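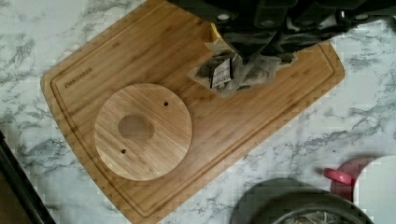
*Bamboo cutting board on the counter, with a round wooden piece on top.*

# About Setudix

Setudix is a bookkeeping and payroll company in Drodelville. We work for small food businesses: bakeries, lunch counters, caterers, food trucks, a few sit-down restaurants and one company that makes nothing but pickles. We keep their books, run their payroll, file their sales tax and get their records ready for whoever prepares the annual return.

We have 129 clients at present. Most have fewer than ten people on the payroll, and many are run by one owner who is also the cook.

## How we started

The company began with two desks in the back of a print shop on Lodhi Street. The first clients were the bakery next door and a caterer who brought her receipts over in a bread bag. Food work was never the plan. One owner mentioned us to another, and by the end of the second year almost everyone on our list sold something to eat.

We stayed with it. A restaurant's books have their own problems, and a general bookkeeper may only run into them once or twice a year. Tips have to be recorded a certain way. Delivery apps pay out in lump sums with their fees already taken off. Inventory spoils. Some items are taxed when they are eaten in and not taxed when they are carried out, and the rules differ between Drodelville and Jisham even though the two towns share a main road.

We moved out of the print shop when the file cabinets reached the door. The Drodelville office is now on the second floor above the old savings bank, and there is a smaller office in Jisham, open mornings only. There are 19 of us between the two.

## What we do

**Monthly books.** We match your bank and card records to your sales reports and post everything by the middle of the following month. You get a profit and loss statement, a balance sheet and one page of notes in ordinary language. If food costs moved a lot, the notes say so.

**Payroll.** Weekly or every two weeks. Last year we ran 2,192 payrolls. Hours are due by noon the day before we process, and corrections that come in later go on the next check.

**Sales tax.** We file for both towns and for the state. Food trucks that work in more than one county should tell us where they parked and on which dates. A photo of a wall calendar is fine.

**Delivery app accounts.** We break the payouts back down into sales, fees, tips and refunds, so the sales figure on your books is the real one.

**Setting up.** For new businesses we build the chart of accounts, connect the register and spend an afternoon showing you how to close out a day.

We do not prepare personal tax returns, sell insurance or give legal advice. We can tell you who our clients use for those — ask at either office.

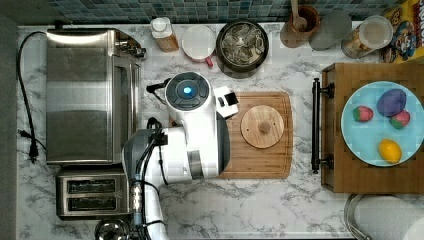
Page last changed: November

## Fees

Every client pays a flat monthly fee, set after we have looked through three months of your records. It depends on the number of accounts, the number of employees and how many places your sales come from. The first look is free, and you keep the written notes from it even if you decide to go elsewhere.

Cleanup work on older books is billed separately by the hour. The longest we have taken on was 13 years of records for a family restaurant that was being passed to the next generation. Most cleanups cover a year or less.

We review fees once a year. If yours is going to change, you will get a letter two months ahead.

## Working with us

Each client has one bookkeeper and one backup. The bookkeeper knows your account and answers your calls; the backup covers vacations and sick days and reads over the monthly statements before they go out.

Most of our clients are busy at lunch and again at dinner, so our phones are open from 7:30 a.m. — the best hour to reach us is the first one. We try not to call you between eleven and two.

Records can be sent through the client portal, dropped off at either office or left in the slot beside the street door in Drodelville. Paper is still welcome. Please take the staples out.

## Jobs

We hire bookkeepers and payroll clerks when there is room, usually in late winter. Kitchen or counter experience counts in your favor, and several of us came from restaurant work. Training is paid. Openings are posted on the board in the Jisham office and on the jobs page of this site.

## Finding us

The Drodelville office is reached by the stairs to the left of the old bank entrance. The elevator is around the back, off the parking lot; ring the lower bell and we will come down. In Jisham we are on the ground floor, two doors from the post office, and you can park in front for half an hour.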